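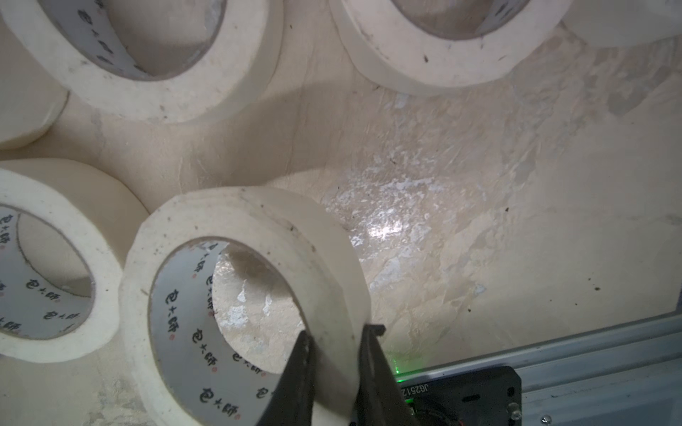 3.2 Storage and edge contamination

Masking tape is usually stored in opened cartons, and the side faces of the roll are the only part of the adhesive layer left exposed. Dust that settles there is carried onto the painted surface when the tape is unwound, and it shows up later as a rough paint line. We followed stock from one delivery for 17 weeks at two stores, Wolov and Dredik, both held at 20 °C. Wolov kept its rolls in closed cartons. Dredik moved them into open plastic bins on arrival, a common practice where staff take single rolls through the day.

Test strips were unwound by hand and applied to sanded, primed board. The first two turns of each roll were thrown away. One coat of water-based paint was brushed over the tape edge and left overnight, and the tape was then pulled back at a low angle. Paint lines were graded by eye against a printed scale under the same lamp. Bins were neither wiped nor lined during the storage period.

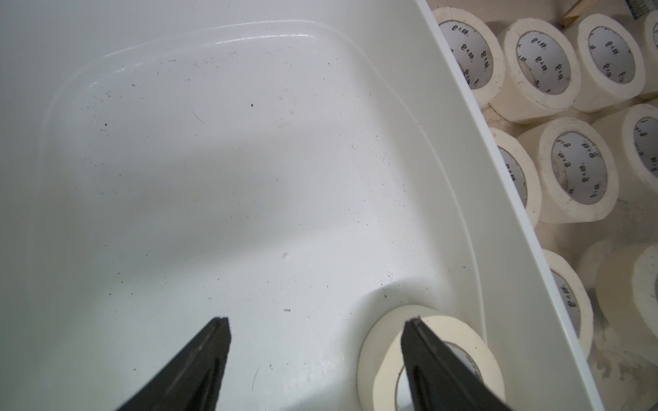
Kundham objected at the planning stage that an open bin collects dust mostly from the rolls themselves, and that wiping it would change little unless the cut paper edges were brushed as well. Our design cannot separate the two sources. Dust counts on the bin floor were not taken, and the grades in this section refer to the paint line only.
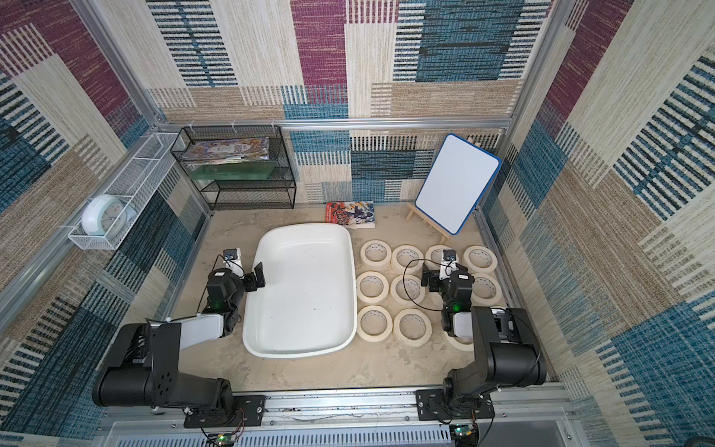
Roll position was recorded as a second variable. A roll stored on its edge rests on a narrow part of the outer turn, and soft adhesives can flatten at that point in warm rooms. A roll stored on its side face spreads its weight more evenly but leaves the upper face open to settling dust. The flat position was taken as a single layer with the rolls set out in a grid, as on the right in Figure 3, with no roll resting on another. Stacked rolls were left out of the comparison, as the lower faces in a stack are partly sealed by the roll beneath. Pasaribu tape was used in both positions. Results by position are given in Section 4.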